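4.2 Needle handling rules for the suturing trials 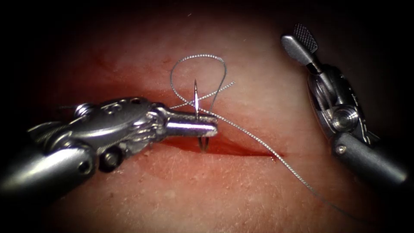 Fairweather Surgical Automation Group, Trundo Institute

Figure 8. Left instrument holding the curved needle above the incision in the tissue pad; right grasper open and clear of the thread.

All trials followed the Jidex handling rules, version 11, with two local changes. First, the needle must be clamped in closed jaws before any motion toward the wound is allowed. Second, the free instrument stays open and away from the suture until the controller hands it a task. The position in Figure 8 meets both rules.

A loop of thread standing over the jaws is not a fault under the Jidex text. We logged loops but did not stop for them. The Wusden checklist is stricter and asks for a pause, and we applied it only in the January series.

The log holds 2677 needle passes. Reviewers marked 52 as rule violations, most of them for early motion of the free instrument. These passes were kept in the data set and are reported separately in Section 5.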